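Tips for getting clean demos with hand grippers? (school club)
posted by Perrine Mallet

Hi all! I help with the robotics club at Sutter and we're recording two-handed pick and place for our project, Penateo. We have 54 demos so far and the policy we trained on them still wanders off. What are we doing wrong?
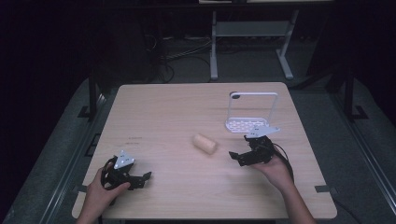 Our task is a simple handover, left to right, and the kids take turns recording on Saturday. We start with both grippers open and the little beige cylinder lying on its side between them, at a slant. Should it always start at the same slant?

Upendo Sang
Mix it up! Our club did 14 starts at one angle and the thing was hopeless at any other (ask me how fun demo night was). Also go slower than feels natural, and toss any take where somebody fumbles.
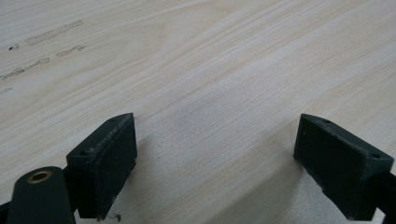

How many demos do you need for a handover? We got decent results at 1172, but that was three tasks together, so try a few hundred for yours and test as you go.

Chaiwat Nilsuwan
more data lol

Lorenz Nägeli
What Upendo said. Check your timestamps too, our left and right were 9 frames apart for a whole month and we blamed the kids.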